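Unit 3: Parking, Frontage and the Commercial Strip
Course notes, Introduction to Land Use Planning
Instructor: Fulvio Longo

Read these notes before the September field exercise. They replace the old handout on minimum parking, which some of you may have from a previous year.

1. Where the strip comes from

A commercial strip is a line of businesses along an arterial road, each on its own lot, each with its own driveway. Most strips were not designed as a whole. They were approved one parcel at a time under a zoning code that set a front setback, a minimum number of parking spaces and a limit on lot coverage. Once those three rules are in place, the form follows fairly directly. The building goes to the back of the lot, the parking goes in front, and the sign goes by the road where drivers can see it.

The road is usually doing two jobs. It carries through traffic, and it also gives access to every lot along it. Each driveway adds turning movements, and turning movements slow the through traffic. The usual response is to widen the road, which makes it harder to cross on foot.

2. Parking minimums

A parking minimum is stated as a ratio, most often spaces per 1,000 square feet of floor area. The ratio is set by use. A restaurant needs more than a furniture store, and a medical office falls in between.

Worked case: the Zonlow Road corridor in the town of Iyamu. The code there requires 8 spaces per 1,000 square feet for restaurants and 3 per 1,000 for general retail. Suppose the owner of a 4,000 square foot shop wants to lease it to a restaurant. As retail, the shop needs 12 spaces. As a restaurant it needs 32. The owner has to find 20 more spaces or apply for a variance. Small lots on Zonlow Road can't fit them, so the change of use does not go ahead. Keep this in mind when you see a vacant storefront. The rent may be fine and the code may be what is stopping the lease.

The corridor study counted 2,193 off-street spaces between the rail crossing and Gileck Avenue. All of them are private. A space at the bank can't legally be used by a customer of the pharmacy next door, even after the bank closes at 5 p.m.

3. Shared parking

Shared parking lets two or more uses count the same spaces if their busy hours differ. To work out the number:

List each use and its full requirement.
Multiply each requirement by the share in use for each time period (weekday morning, weekday evening, weekend).
Add down each column.
The largest column total is the shared requirement.

Students often add the peaks of the individual uses instead of taking the peak of the sums. That gives you a larger number and defeats the purpose.

A shared arrangement also needs a recorded agreement between the owners. Check who maintains the lot, who carries the insurance and what happens when one parcel is sold.
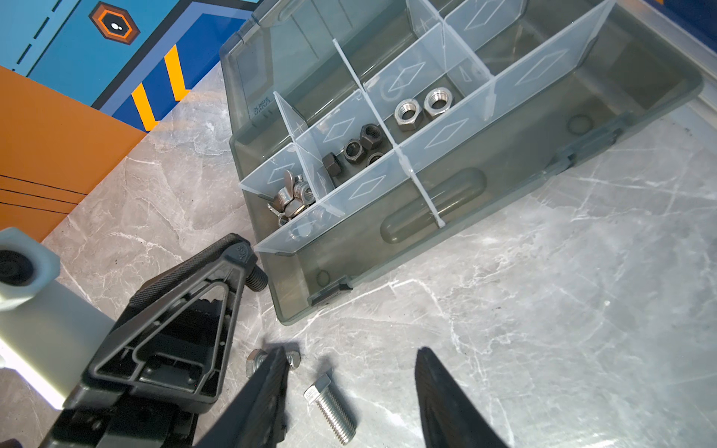
Cross-access easements are a related tool. They let a driver go from one lot to the next without returning to the arterial. In Iyamu, easements are required only when a site is redeveloped, so the connections come in slowly and there are gaps – two lots may be joined and the third walled off for another decade.

4. Retrofitting the Cloltell site

Cloltell Plaza is a single-owner shopping center at the east end of the corridor. Its site plan has been amended 2 times, and we will use the second amendment in class. Look for these points:

The new buildings on the street edge, and which way their doors face.
The internal drive, which is laid out with curbs and sidewalks so that it can become a public street later.
The stormwater area. It takes up land that was parking, and the parking reduction paid for it.

The amendment does not include housing. The zoning allowed it, but the anchor tenant's lease restricted what could be built in the front lot. Private lease terms like this don't appear on a zoning map. Ask about them early.

5. For the field exercise

Work in pairs. Choose one block face on the corridor and draw it at 1 inch to 40 feet. Show driveways, sidewalks, building fronts and bus stops. Measure driveway widths by pacing if you can't get a tape on them safely. Stay off the roadway.

Hand in the drawing with one page of text. The text should name one code provision you would change and explain what would happen on your block if it were changed. Cite the section number.

Terms to know: setback, lot coverage, change of use, variance, outparcel, cross-access easement, access management, block face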